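Textiles for Everyday Life, Week 9
Why cloth does what it does when you pick it up
Notes by Shahnaz Roy

Hello again, everyone. I typed these up after class and cleaned them up a little, so they follow the order I talked in, more or less. If you missed Tuesday, read the part on knits twice. It comes back in the spring and people always wish they had it down.

Announcements first. Swatch books are due 27 November 2003, in my mailbox, not under my door (the door thing ended badly last year). Helmi Mäkelä has the extra card stock if you've run out. Anyone who wants to borrow the good scissors has to sign for them.

1. Drape

We started with drape, which is just the way a piece of cloth falls under its own weight. Hold a handkerchief by one corner and it collapses into folds. Hold a sheet of paper the same way and it mostly doesn't. Both are thin and both are made of fibers, so what's the difference? In paper the fibers are stuck to each other. In cloth the yarns cross over and can shift and turn a tiny bit where they meet. All those tiny shifts add up, and that's why cloth can bend in two directions at once and wrap over a shoulder or the arm of a sofa.

Three things to look at when you're judging drape: how heavy the cloth is, how stiff the yarns are, and how tightly they're packed. I passed around two cottons that weighed the same on the scale, and most of you guessed the looser one was lighter. It feels that way! Trust the scale.

Remember the grain too. A woven cloth is stiffest along the warp, a bit softer along the weft, and softest on the bias, which is the diagonal. Skirts cut on the bias cling and swing because the little squares between the yarns turn into diamonds as they hang. They also get longer on the hanger overnight, so let one hang before you hem it. I have hemmed one too early. It was for a wedding. Moving on.

2. Folds and what holds them

A fold is a bend the cloth would like to get out of. How hard it tries depends on the fiber. Wool springs back. Linen gives up right away and keeps every crease you've ever given it. Cotton is somewhere between, and polyester will hold a pleat for years if you set it with heat.

When you pinch a flat piece of cloth and lift, you get an upright fold with a rounded top. It's rounded because the cloth can't turn a perfectly sharp corner without being pressed. The thicker the cloth, the fatter the curve. Try it at home on a T-shirt, then a towel, then your winter coat, and write down what you notice for the swatch book.

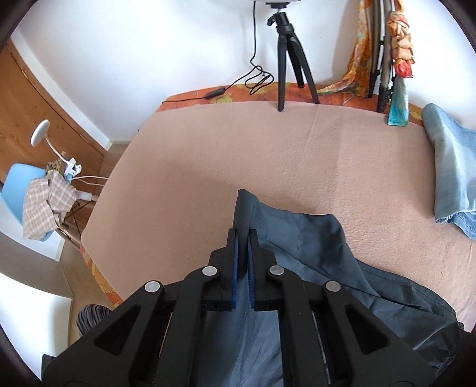
Fig. 4. A pinched fold in a dark slate-blue garment, on a fleece blanket.

Rasa asked a good question, which was whether a fold leans because of gravity or because of the cloth. Both, I think. Gravity does the pulling, but the side it picks can depend on how the yarns were twisted, how the piece was cut, or just how you grabbed it. If you pinch the same spot ten times you won't get ten matching folds, and I wouldn't mark you down for saying so.

3. Knits

Knits are loops, wovens are crossings. That one line will get you through half the test.

A loop has slack in it. Pull on a knit and the loops change shape first, before the yarn itself has to stretch at all. So a sock made of plain cotton yarn, which barely stretches, will still go over your heel. Let go and it comes back, partly. The "partly" is why sweaters bag at the elbows, and why you fold them on a shelf and don't hang them.

Jersey curls at the edges. The front and back of a jersey loop aren't the same, so the two faces pull unevenly: the top and bottom edges roll toward the front, the sides roll toward the back. Rib doesn't curl because it alternates front and back stitches and they cancel out. Look at your cuffs.

4. Pile and fleece

Fleece starts life as a knit. The surface gets brushed so the fibers stand up, and those fibers trap air. Still air is a lousy conductor of heat, so you stay warm under something that weighs next to nothing.

Fleece also grabs. Lay a smooth satin on a bare tabletop and it slides right off; lay it on fleece and it tends to stay put. Quilters know this and hang flannel on the wall to stick their pieces to while they move them around. Hilkka Manninen used to teach a whole Saturday class that way, no pins anywhere.

Pilling came up. Loose ends work free, tangle with their neighbors and make those little balls. Strong fibers such as polyester hold on to their pills, while a weaker fiber will often let them break off. So the sturdier sweater can look shabbier! Shave it, don't pull.

5. Weights, quickly

We weigh cloth in grams per square meter. The denim on the table was 470 and you could stand it up in a corner. If your sample is 30 centimeters on a side, that's 900 square centimeters, so take the weight in grams, divide by 900 and multiply by 10,000. Check your zeros. Please.

For next time

Read the chapter on finishes, skip the dye tables. Bring one thing from your closet that has lost its shape and be ready to say where and why. Howard Treloar is bringing his loom, so come a few minutes early if you can help carry it up the stairs.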